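Frequently Asked Questions: The Mumness Circle for Reading Kabbalah and Sacred Number

Do I need to know Hebrew?

No, and please don't let that keep you at home! Most of us began with an alphabet chart taped inside the cover of a notebook, and a good many of us still have one there. It helps to learn the letters and their number values in your first few weeks (aleph is one, bet is two, and so on up through the tens and hundreds), and once you can pick out a short word and add it up, you can follow nearly everything that gets said at the table. We always read the passage aloud in English as well.

What is gematria, in plain words?

Each Hebrew letter also stands for a number, so every word has a sum, and gematria is the old practice of setting words with the same sum side by side and asking what they might have to say to each other. The one people usually hear first is that echad (one) and ahavah (love) both come to thirteen, and together they make twenty-six, the value of the four-letter Name. We spend a whole evening on that, and it always runs over.

Are you trying to prove something with all this adding?

I get this letter a lot, often from people who have seen the grander claims online. My own feeling is that the sums are a way of slowing down over a verse. If you go looking for a match you will find one, and Hebrew has plenty of words that add up to the same small number. We ask that anyone who brings a match also bring the verse it came from, so that we have something to read together.

Why does the number 8 come up so often?

Seven is the week, the finished round of creation, and eight is the step past it. A boy is circumcised on the eighth day, the priests begin their service in the Tabernacle on the eighth day, and Shemini Atzeret is the eighth day after Sukkot starts. If you missed our October evenings on this, the handout is still available, just write and ask for "Eighths." It's long, I'm afraid, and I wrote most of it.

Where do you meet?

At Grenell, on the ground floor, in the back. Come in by the side door and follow the voices. There is tea, and there is usually something sweet if you come early.

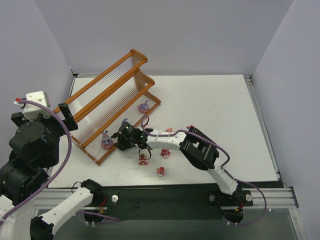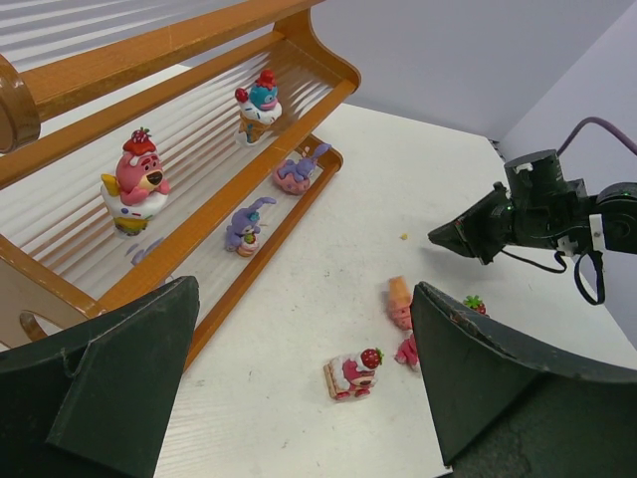 May I come if I'm not Jewish, or not religious at all?

Yes, you may. We have people who keep every fast and people who come for the arithmetic, and they get along very nicely. What we do ask is that you treat the texts as somebody's living tradition, and that you don't put pages bearing the Name on the floor or throw them out with the coffee cups. There's a box by the door for worn sheets, and they are buried properly.

Which books should I buy?

None to start with. We hand out the passages. If you would like something at home, a Bible with the Hebrew and English on facing pages will carry you a long way, and any copy will do. People sometimes arrive having bought a full set of the Zohar, and I do feel for them. The Thaler shelf (that's our lending shelf) has beginner's books, and you may keep one for a month, or longer if you tell me.

What is Jido?

Jido is our smaller group, for people who have been coming a while and want to go through Sefer Yetzirah line by line. It's slow going. We once spent a whole winter on the first paragraph. There are 8 chairs, so please write before you come.

Does it cost anything?

The evenings are free. If you want handouts mailed to you, we ask you to cover the stamps.

Can I send in a question about a number I keep seeing?

You can, though I'm not a fortune teller and I can't say what it means for your job or your marriage. I can tell you which words in the Bible carry that value, and I'll gladly do that. With 100 or 1,000 it takes me a bit longer, so be patient.

Who answers these letters?

I do, Sólveig Ladefoged, mostly after supper. This page was last looked over on November 16, 2024, and I add to it when the same question has come in a few times.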